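Tubs, rims and a folder of examples

I've spent most of March collecting examples for the arm, and a few people have asked what that involves. The short answer is a lot of picking things up and putting them down. This is the longer answer, mainly so that I have it written down before I forget the details.

The job is clear plastic food tubs. I want the arm to take hold of a tub by the rim, and later to cope with a tub that has something in it. I started with tubs as I had plenty of them and they don't break. I didn't think about how hard a see-through thing is for a camera. An opaque block has edges you can find in every picture. With a tub you get the table showing through the walls, highlights along the rim, and the lights on the kit coming back at you off the plastic.

The project is called Brorix. The name has no meaning; the folder needed one. The training program is called Hầu and runs on the old desktop under the bench. Jacinto Cuautle wrote the recording part, and I've changed it enough that he shouldn't be blamed for the current state of it.

One example goes like this. I put a tub on the table, start the recording, drive the gripper to the rim, close it, and stop. The program saves the camera picture and the position of the arm the whole way through. Afterwards I give the example a label, which is either "good", "poor" or "bin". 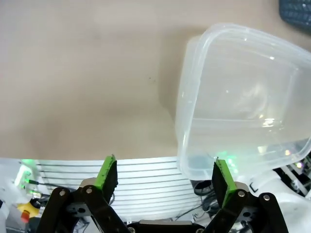
I try to start each one from a different place. My first batch of 55 all began with the tub in nearly the same spot, and the arm learnt that spot very well. Move the tub a hand's width to the left and it closed on air. I threw the batch out, which was annoying as it had taken me two evenings.

Since then I've kept a list of starting positions and I work down it. Near, far, left, right, turned a little, turned a lot. It's dull but it stops me falling into habits. Without a list I put everything down where my hand naturally goes.

The grip is the part that needs the most care. The pads on the fingers are green and textured, and they hold a rim well if they meet it squarely. If they meet it at an angle the tub can twist as the jaws close. I keep some of those examples, labelled "poor", but I don't want the folder full of them. For the good ones I go slowly over the last bit and close only when I'm happy with the line. Jacinto says I'm too fussy and that the model needs to see a bit of mess. He may be right. We've agreed that he records some his way and I record some mine, and we keep the two in separate folders called Cornus and Bikus so we can train on either or both.
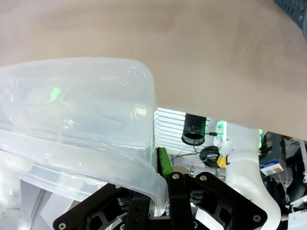
Putting something in the tub

The second set has an object inside. For this I hold the tub myself and bring it to the gripper at different angles, so the program gets views that it wouldn't get from a tub sitting flat. It also gives the model some pictures with hands in them. The first model had never seen a hand and did odd things when mine was near.

The object has to be easy to tell apart from the tub. I tried a clear marble and gave up at once, and a white eraser was nearly as bad against the glare. A plain coloured shape with a dull surface works much better. 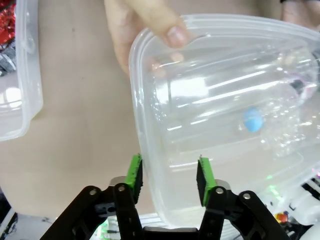
Holding a tub up to the open gripper, with the light blue egg inside.

I leave other things on the table on purpose. If the table is bare in every example the model treats anything new as a tub. It will happen again with whatever I forget to include, I'm sure.

The count so far

There are 2,799 examples in the folder now, counting both mine and Jacinto's. Of those I've set aside 128 for testing, and they never go into training. I picked them by going through the starting positions and taking some from each, so the test isn't all easy ones.

Labelling takes longer than recording. I do it in the morning with a cup of tea, because by the evening I start calling everything good. When I went back over one late session I changed a fair number of labels, mostly from "good" to "poor". I now leave a night between recording a batch and labelling it.

I also write a line of notes for each session: which lamp was on, whether the blind was up, which tubs I used. I skipped this at the start and regretted it when one group of examples looked much brighter than the rest and I couldn't say why.

Next I want to do tubs with lids. Jacinto would like to try two tubs stacked together first, and has already been round to borrow the ones I was keeping soup in. I'll put up the test results when the next training run has finished, probably with a list of the starting positions as well in case anyone wants to copy it.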